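Odds and Ends from the Craft Room at Skevden

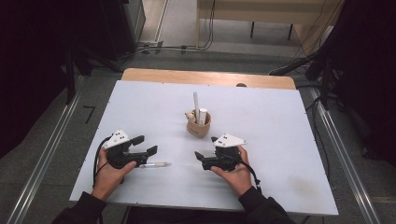

Issue 185 - Page 4

The paper cup has become a bit of a fixture with us, and I was glad to see it get its moment on the big white board. It is only a brown kraft cup, a little crumpled by now and creased around the rim, but it seems to hold whatever needs holding. There is a tall thin white stick in it, a shorter white tube leaning to the right, and if you look to the left you will find a small beige soft toy with round ears, just peeping over the top. The clear pen lying on the board will, I hope, be next in.

For those who are new to the gallery, a warm welcome to this page. Lorna Rennie started it in the spring, and so many of you wrote in to say you liked it that we have kept it going ever since.

A word on the board itself, as I am rather fond of it. It is pinned down on top of the wooden table, with small fixings at the corners and along the edges, and it has gathered a few smudges and one good scuffed patch towards the lower right. Murdo Cairns has offered more than once to find us a fresh one. I have said no each time, and I expect I shall go on saying no, as a spotless board makes people nervous of putting anything down on it.

The soft toy has had plenty of admirers too. We had a lively half hour over tea trying to settle on a name, with Pálfi well in front when the biscuits ran out, so please do send in your own ideas before the end of March.

Next time we pay a visit to our friends at Ultdale, who have promised us a good look inside their button drawers.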